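4 数据与估计方法

4.1 样本构成 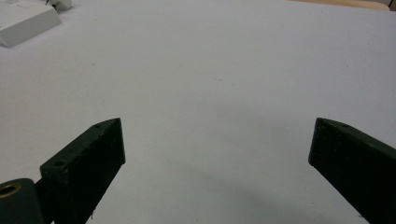 本节分析的对象为Grerneldale篮球联赛常规赛阶段的罚球表现。联赛赛季自九月开始，数据导出截止于2024年3月15日，此后补赛的场次不计入样本。合并各赛季记录并剔除附加赛、表演赛及因场馆原因中断的比赛后，保留1341场。球员层面的纳入标准为单赛季出手罚球不少于联赛规定的排名资格线，满足条件的球员共354名。未达到资格线的球员并未从比赛记录中删除，其出手仍参与球队层面控制变量的计算，但不进入个体效应的估计。

罚球被选作因变量，理由与第2节的讨论一致。投篮命中率同时受防守强度、出手位置和战术安排的影响，赛程密集时教练又往往缩短主力的上场时间，出手分布随之变化，难以将疲劳的作用单独分离。罚球的距离固定，无人防守，规则对出手时限有统一规定，因而测量条件在不同比赛之间较为可比。代价是罚球出现的频次低，且其发生本身取决于犯规，样本的进入并非随机。选择问题在4.4节处理。

逐回合记录取自Drultus技术统计系统。该系统由现场记录员录入事件，赛后由联赛统计部门复核，复核版本覆盖初录版本。两个版本在罚球结果上极少出现分歧，分歧主要集中于事件的时间戳，尤其是连续犯规或技术犯规之后的罚球。由于本文使用的比赛剩余时间变量以节为单位划分，时间戳误差仅在节末造成归类错误。稳健性检验中删除了各节末段的罚球，主要系数的符号与显著性未发生改变。

4.2 赛程密度的度量

既有文献多以“背靠背”虚拟变量表示赛程密度，即球队在连续两个自然日内均有比赛时取1，否则取0。按此定义，样本中有236场比赛至少一方处于背靠背的第二场。该变量含义直观，但有两处不足。其一，它将隔一日出赛与隔一周出赛视为同一类别，忽略了中间状态。其二，它不反映前一场比赛的负荷，打满加时的球员与仅在末节轮换上场的球员被赋予相同的取值。

为此构造累积负荷指标L。对球员i在比赛t之前的各场比赛，取其实际上场时间，按距比赛t的小时数作指数衰减后求和：

L(i,t) = Σ m(i,s) · exp[−λ · h(s,t)]，s < t

式中m(i,s)为球员i在比赛s中的上场分钟数，h(s,t)为比赛s结束至比赛t开始的间隔小时数，λ为衰减率。λ不预先设定，在网格上以球员分组的交叉验证对数似然选取。所有上场时间均来自同一系统，国家队集训和杯赛的上场时间无法取得，因此L对入选国家队的球员存在系统性低估。这一低估在窗口期结束后的首轮比赛中最为明显，相应场次在附加检验中单独剔除。

旅途因素以两个变量表示：赛前移动的直线距离，以及是否在比赛当日抵达。直线距离不等于实际行程。位于Gikbridge的主场不通直达航班，客队须经陆路转乘，用直线距离衡量时该场馆的旅途负担被低估。模型中加入场馆固定效应后，这一差异被吸收，但场馆固定效应同时吸收了篮架背景、照明和观众席布局等其他不随时间变化的因素，二者无法区分。

4.3 基准模型

以单次罚球为观测单位，设定混合效应逻辑回归：

logit P(y = 1) = α + β1·L + β2·D + β3·A + γ′X + u_i + v_k

其中y为命中指示变量，D为移动距离，A为当日抵达指示变量，X为控制变量向量，u_i为球员随机截距，v_k为场馆固定效应。X包括：该次罚球在本组罚球中的序号、节次、罚球前的分差及其平方、主客场、球员在本场已上场的分钟数、球员年龄，以及赛季虚拟变量。

罚球序号的纳入有经验依据。一组罚球中第一罚的命中率通常低于第二罚，若赛程密集时罚球组的构成发生变化，例如投篮犯规减少而团队犯规罚球增加，则忽略序号会使β1产生偏误。本场已上场分钟数与L含义不同，前者刻画比赛内疲劳，后者刻画比赛间积累的负荷。二者的相关系数为正但不高，方差膨胀因子处于可接受范围。

分差以对称方式进入模型。关于关键时刻罚球表现的讨论多集中于末节小分差情形，本文亦曾加入末节与小分差的交互项，其系数不显著，且对β1的影响可以忽略，故基准模型未予保留。

标准误采用聚类自助法计算，聚类单位为球队与赛季的组合，重复抽样2000次。选择该聚类层级的原因在于赛程由球队共享，同队球员的旅途与间隔天数完全一致，若仅在球员层面聚类，将低估β2与β3的标准误。对抽样中未能收敛的重复，以相同随机种子更换初值后重新拟合，仍未收敛者予以剔除并另行登记。

4.4 选择问题

罚球样本的进入受两个环节影响：球员是否上场，以及上场后是否获得罚球。若教练在密集赛程中优先让状态较差的球员休息，则实际观测到的罚球来自负荷承受能力较强者，β1的估计将偏向零。反之，若疲劳球员减少突破、更多选择外线出手，获得罚球的回合将偏向特定类型的进攻，其偏误方向无法先验确定。

针对第一环节，采用逆概率加权。以赛前伤病报告状态、前一场上场时间、球队排名形势和对手强弱拟合出场概率，对权重作上下截尾。伤病报告由各队自行提交，措辞不统一，本文将其归并为可出场、存疑和缺阵三类。部分球队在赛季后段几乎不使用“存疑”一类，归并后该类别的信息含量因队而异，出场模型中因此加入球队与类别的交互项。

针对第二环节，将单位时间获得罚球组数作为因变量另行回归，以检验L是否改变罚球的发生率。结果显示，L对罚球发生率的作用为负，幅度较小，且集中于后卫。对后卫与内线球员分别估计基准模型，β1的方向相同，后卫组的置信区间更宽。据此，第二环节的选择不足以解释主要结果，但也不能完全排除。

技术犯规罚球可提供一项补充检验。此类罚球的主罚者由球队指定，与是否造成犯规无关，发生时刻与球员自身的进攻选择也基本独立。不利之处在于指定者多为队内罚球最稳定的球员，命中率接近上限，可利用的变异有限。仅以技术犯规罚球估计时，β1为负，但置信区间包含零。

图4 白色哑光表面上方相对的两个深绿色夹指，其间未夹持物体

4.5 与替代设定的比较

以背靠背虚拟变量替换L后，相应系数为负，幅度小于以L的四分位距换算所得的效应。两者同时进入模型时，L的系数基本不变，背靠背变量失去显著性。这说明背靠背变量所携带的信息大部分已包含于L之中，其独立于上场时间的部分，例如睡眠时间缩短和赛前训练取消，在本文数据中未能识别。

另一替代设定沿用Erdem指数。该指数以间隔天数、客场连续场次和时区变化加权得到，权重由编制方给定。联赛全部场馆处于同一时区，时区分量恒为零，指数退化为前两项的线性组合。使用该指数时模型的样本外对数似然低于基准模型，差异主要来自主力球员。对替补球员，二者的拟合几乎没有差别，这与替补球员上场时间变异小、负荷主要由赛程本身决定的情况相符。

衰减率λ的选取对结果有一定影响。交叉验证曲线在最优值附近较为平坦，取相邻网格点时β1的变动小于一个标准误。若λ取得过小，L趋近于赛季累计上场时间，与赛季进程高度共线，β1的估计不再稳定。附录B给出完整网格上的估计值。此外曾尝试对训练负荷设置单独的衰减项，因仅有少数球队愿意提供训练时长，且口径各异，未纳入正式分析。

随机截距的正态假设以两成分混合分布放松。放松后识别出一个罚球命中率明显偏低的子群体，主要由内线球员构成。将该子群体与其余球员分开估计，L的作用在对数优势尺度上相近，换算为命中率后在低命中率子群体中略大，后者部分源于逻辑函数在中段斜率较陡。解释分组差异时应以对数优势尺度为准。

4.6 测量局限

上述指标均未直接测量生理疲劳。上场分钟数相同的两名球员，其跑动距离、对抗次数与防守任务可以相差很大。联赛目前仅在部分场馆部署光学追踪设备，可用场次集中于少数主队，若以追踪数据构造负荷指标，样本将严重偏向这些球队及其对手，故本文未予采用。

罚球动作的变化同样不在观测范围之内。出手角度与出手速度的离散程度可能先于命中率对疲劳作出反应，仅凭命中与否难以捕捉幅度较小的变化。此外，球员可能通过延长罚球前的准备动作进行补偿，逐回合记录中的时间戳精度不足以检验这一可能。

裁判判罚尺度在赛季内亦有调整。联赛在赛季中段下发过关于手部接触的判罚说明，此后罚球总数有所上升。赛季虚拟变量无法吸收赛季内的变动，为此在附加检验中加入月份虚拟变量，β1的绝对值略有下降，结论不变。月份虚拟变量与赛程密度本身相关，密集赛程多出现于杯赛周之后，加入该组变量会削减可用于识别的变异，因此正文仍以不含月份虚拟变量的设定为准，两组估计并列于附录C。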